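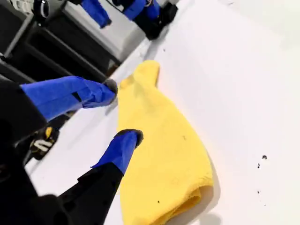 Os dedos de fita azul e o nosso pano amarelo.

Oi! Eu sou do clube de robótica da escola e hoje vou explicar como se ensina um robô a dobrar um pano. Parece a coisa mais fácil do mundo, né? Você pega duas pontas, junta, alisa e acabou. Pois o nosso robô, que a gente chama de Steso, demorou muito para aprender só o comecinho!

O problema é que o pano é mole. Um bloco de montar fica sempre igual, pode virar de um lado ou do outro que continua sendo um bloco. O pano muda de forma toda vez que alguém encosta nele. Uma hora parece uma garrafa, outra hora parece uma panqueca amassada – e o robô precisa descobrir onde estão as pontas no meio daquela bagunça toda.

A mão do robô se chama garra. A nossa tem dois dedos retos, que abrem e fecham como um pegador de macarrão. Experimente em casa: tente dobrar uma toalhinha usando só o polegar e o indicador de cada mão, e sem dobrar esses dedos! Eu tentei e fiquei brava em dois minutos.

E a fita azul? A gente enrolou nos dedos porque o tecido escorregava. A primeira camada ficou toda enrugada, aí passamos outra por cima. Ficou feio, mas eu gosto.

Agora a parte que eu acho mais legal. Para ensinar o robô, ninguém escreve "ande um pouquinho para a direita, agora desça". A gente mostra! Uma pessoa comanda as garras, dobra o pano, e o computador guarda todos os movimentos. Isso se chama demonstração. Depois a gente amassa o pano de outro jeito e faz de novo. E de novo. O professor Noel Quiambao pediu 100 demonstrações, e cada uma leva mais ou menos 40 segundos, fora o tempo de discutir de quem é a vez.

Por que tantas? Pense em quando você aprendeu a andar de bicicleta. Se só treinasse numa rua reta, ia se atrapalhar na primeira curva. Com o robô é parecido: se ele só vê o pano amassado de um jeito, não sabe o que fazer com os outros.

Em abril a gente vai para a Copa Kusora, na categoria de tarefas de casa. São 8 equipes, e cada robô tem 2 chances de dobrar o pano na frente dos juízes. O meu trabalho no dia é amassar o pano antes de cada treino. Já estou inventando uns amassados bem difíceis – desculpa, Steso!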